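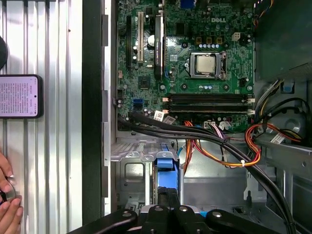
About Nollutum

Last updated: March 2, 2019
Filed under: About us / Research / Who we are

We teach robot arms to work inside old computers. If you have ever changed a part in a desktop PC you'll know the feeling: cables where you want your fingers to go, clips that only let go from one side, and a drive that slides beautifully until it doesn't. We love that kind of job. It's fiddly and a bit different on every machine, and it shows up the weak spots in a robot's learning very quickly.

Nollutum is a small research company with one big workroom in Barredo. Thitima Phetsri started it after years of writing careful step-by-step programs for factory arms, programs that were thrown off whenever a part arrived a few millimetres out of place. She wanted to see how far an arm could get by learning from people who do the job well. Felicidad Buenaventura joined soon after. She had been repairing office computers for most of her working life, and a great deal of what our robots know about drive bays came from her hands first.

How we work

Our method is called Misus. A person guides the gripper through a task while a small camera near the wrist records what the gripper is facing. We save the movements along with the pictures, and a model learns to go from one to the other. Plenty of groups do something like this, and we have learned a lot from reading their work (and from breaking things of our own).

The part we're proudest of is how we treat mistakes. In an ordinary set of demonstrations every run is a good one, so the robot never finds out what to do once a tray has gone in crooked. With Misus we ask our operators to start some runs in trouble: the tray tilted, a cable across the opening, the grip too far to one side. Then they show the way back. These recovery runs are short, often only a few seconds, and they are worth far more to us than another perfect run!

Our first full set for the drive task has 1,000 demonstrations, and 200 of those are recoveries. We trained one model with them and one where we swapped them for ordinary runs, then gave each model 500 attempts on the bench.

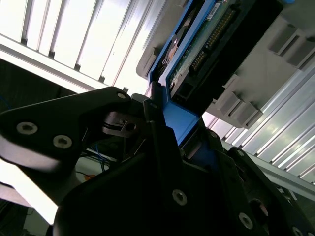
The model with recoveries failed on 115 of its attempts. The other one failed on more than twice as many, and the difference was nearly all in the last stretch, where a tray has to line up with its bay before it can go home. We were thrilled, and then we spent a long time looking at those 115. Many came from the arm pushing a little harder when it should have backed off and tried again, which is exactly the habit Felicidad spends her time training out of new operators too.

Jorus, and what it's for

Jorus is our bench software. It plays back any run, good or bad, with the camera view and the finger positions side by side, so that an operator can stop at the moment things went wrong and record a new recovery from that very spot. Thitima wrote the first version in a fortnight and has been apologising for the buttons ever since. We use it every day.

We work on real second-hand desktops, with the wiring left in. A tidy test rig would give us nicer numbers, but the people we'd like to help repair and recycle machines as they come, and so we want our results to mean something on their benches.
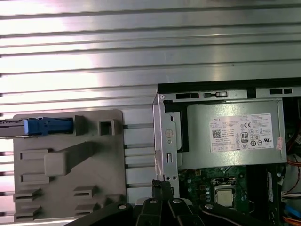

BARREDO, October

Memory is next on our list. The modules are thin, the latches are small, and pressing evenly along a whole slot asks for a sense of force that our wrist camera can't give us. We're trying out a few ways of adding it, and the early runs have been messy and very good fun to watch.

We'll publish the drive demonstrations too, failed attempts included, once we've finished checking the labels. If you repair computers for a living and think we're holding something wrong, please write and tell us. Two of our best grip changes came from letters like that.

Visitors are welcome in the workroom by arrangement. Wear sleeves you can roll up, as you'll probably be offered a turn at guiding the arm.

Get our lab notes by email. We send them when we have something to share, and you can unsubscribe at any time.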